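Satlow Guidance on Small-Part Assembly

The Satlow Guidance is a set of good practice rules for robots that put together small mechanical parts. It is a voluntary document, 40 pages long, with no legal force, and is kept up by a group of workshops in and near Ukesow. It is often called a standard, mostly by firms that sell against it. No standards body has adopted it.

Scope

The text covers fixed arms, alone or in pairs, handling parts that weigh up to 700 grams. Gears, pins, plates and bearings are named. Wiring, soft goods and anything sharp are left out. Work with people inside the reach of a moving arm is passed over in 2 paragraphs, which tell the reader to look elsewhere.

Main rules

The work surface should be plain, matt and free of anything the task does not need. Cables should have enough slack for the arm's full travel and should not lie where a part will be set down. Finger pads should be softer than the part they grip and should be changed when they harden, although the text never says how hard is too hard. A gear should be held by its outside, with the bore left clear, and no force should be used to make teeth mesh. Each attempt must be logged, including those that fail.

Evidence

The case for the rules rests largely on a trial known as Caldeira, which logged 197 attempts at fitting spur gears to a plate. Supporters say that the trial shows fewer dropped parts. The published summary does not give a figure for the same work done without the rules, so the claim cannot be checked. It also leaves out how many attempts were stopped by hand, and by whom.

Criticism

Critics, chiefly users of the rival Ginow checklist, say that much of the guidance is ordinary workshop sense with clause numbers added. The rule on logging is the most useful and the least followed. The rule on cables has drawn complaints for the opposite reason: it is easy to tick off while the arms are still and hard to judge once they move. Words such as "adequate" and "suitable" appear throughout with no test attached.

Gear handling at the wrist, and the two arms over the mat
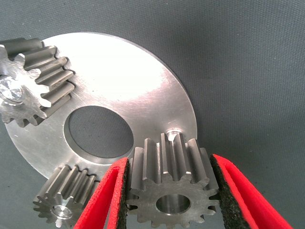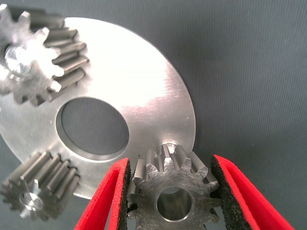
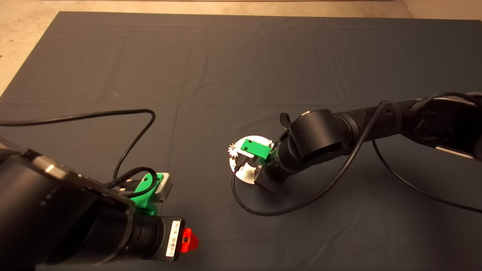
T. Ashdown

Later changes

A revised text was put out in July. It added a clause on glare, asking users to check whether bright reflections from bare metal upset the cameras, but set no limit. A proposed scoring scheme was dropped after the member workshops failed to agree on who would do the scoring. Claims of "full compliance" are still made in sales material, and are still based on a form that each firm fills in for itself.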